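Porthorpe Table Cell - scene and controller pack for a single arm
Version 8. Sold through the Pellitura workshop page. Last updated 3 April 2019

What you get
A sim setup for people building a pick and place rig at home or in a shared shop and who want to get the code right before anything gets bolted down. One arm, one pedestal, one table in a tiled room, plus a box of household props. Wrist view and room view both included. We built it for our own bench first, then Anum Ghauri cleaned it up enough to sell.

Room view
Pedestal mount, next to the table. Chairs are in there on purpose - they are collision bodies, same as the table legs. Turn them off if you must. Default layout loads with a bowl, a plate and a magazine, swap them in the props file.
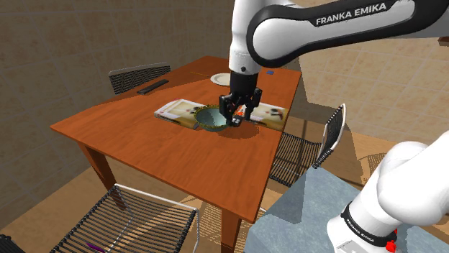

Room view, small part at the rim of the bowl. Arm is the Franka Emika model.

Props are plain meshes, edit them in whatever you use. Keep the names short, the loader chokes on spaces. Fix for that is on the list. Masses are guesses, so put in your own if you care about slip.

Wrist view
Mounted on the hand, looks out past the fingers. Good for the last bit of the approach. Shadows are cheap and will look blocky at the default setting, raise the shadow map to 2000 if your card can take it. Sohail runs it at default all day on an old laptop, no complaints. 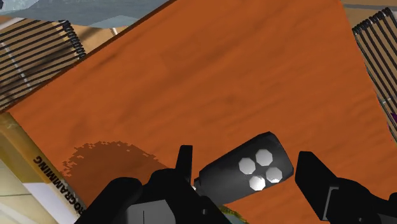 Grip settings live in one file, hand.cfg. Close speed, force limit, finger offset. Start slow. Dark parts on a dark gripper are hard going for simple color thresholding so try depth first, or stick markers on. Round stuff wants a lower close speed then you'd think.

Needs
- Linux, 64 bit
- 8 GB memory, more is nicer
- a graphics card from the last few years
- game pad optional, keyboard jog works too

Not included
Real hardware. Drivers for real hardware. A grasp planner - bring your own, or use the hand written one in the extras folder, its basic.

Price
24 for one person, one machine. Shared workshops pay 12 per seat. Updates free untill version 9.

Changes in this version
Props file split from room file. Keyboard jog no longer sticks when you hold two keys. Bushra's lighting presets added (day, evening, flat). Old March saves will load but the camera names have changed, so check your scripts.

Questions
Write to Haris Sethi through the contact form. Put the version number in the subject. Replys can take a couple days, we all have other jobs.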